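Drustham Needle Driver Comparison: data card

Version of 1/21/22
Maintainer: Davina Kinnear
Licence: internal research use, ask before sharing outside the partner labs

What this is

Recordings of suturing work done with different wristed needle drivers on the same teleoperated arms. We wanted to know how much the jaw and wrist design changes the handling of fine thread, and whether a controller tuned for one driver can be moved to another without retuning. The release covers three instruments:

Berisha: short jaws, smooth outer housing, cable driven
Griramitz: longer jaws, cable driven, more backlash at the wrist
Fultard: short jaws, push-rod driven, stiffer in grip

The Fultard was added last. Its files use the new naming and the other two have been renamed to match. If you have scripts written against the April release, they will break on the folder names and on the grip column, which is now in newtons.

Contents

There are 500 clips at full resolution, each with a matching log. A clip runs from the moment the operator engages the clutch to the moment it is released, so lengths vary a lot. Very short clips are usually a regrasp and can be dropped if you only care about full needle passes.

clips/ video, one file per clip
logs/ joint positions, commanded and measured, sampled at 200 Hz
grip/ jaw force estimate, same clock as logs
calib/ camera and hand-eye calibration, one folder per session
notes/ operator comments, plain text, uneven quality

Read calib before you do anything with tip positions. The camera was remounted between sessions and the offsets are different. Using the wrong folder gives you a tip that looks believable and is out by several millimetres.

Controllers

Each driver was run under two controllers. The baseline is a position controller with fixed gains. The other adds a friction term for the wrist joints and a soft limit on jaw closure. Gains for both are in the header of every log. They were tuned on the Berisha and carried across unchanged, apart from the jaw limit on the Fultard, where the carried-over value let the needle roll under load.

Commanded jaw angle is not the same as measured jaw angle once the jaws are on a needle. On the cable driven instruments the gap between the two grows over a session as the cable stretches. We re-zeroed after every 20 clips. The re-zero events are in the log as event code 7.

Handling of thread and needle

Labels follow the state of the jaws: open, on needle, on thread, on both. "On both" was added after the first labelling pass, when it became clear that people were splitting those cases at random between the other two. Agreement on needle position along the jaw is poor in clips with strong glare on the tissue surface. The light sits close to the work and wet surfaces throw it straight back at the lens. We tried a lower lamp setting and lost too much detail in the background, so the brighter setting stayed.
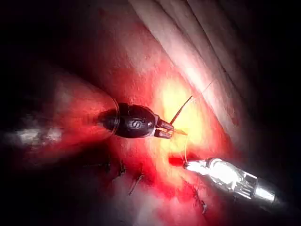
Thread labels are weaker than needle labels throughout. Dark thread is easy enough to follow against tissue until it crosses a shadow. Pale thread drops out wherever the background is light, and in those stretches the annotators were told to mark the last point they were sure of and stop. Please don't interpolate across the gap and report it as ground truth.

Known problems

Frame timestamps drift against the joint logs in the longer sessions. A corrected timestamp column is included; use it.
Griramitz wrist pitch reads high near the end of its travel. We have not corrected this.
A few log files end before the video does. They are listed in notes/short_logs.txt.
Grip values below 0.2 N are noise.

Do not use this set to rank instruments for clinical purchase. One unit of each was tested, and wear between units of the same model was not looked at.

Still to do

Repeat the Fultard runs with a fresh push rod. The one we used had 3000 closures on it before the first clip, and the other two instruments started new.

Questions and corrections to Davina at the Drustham lab.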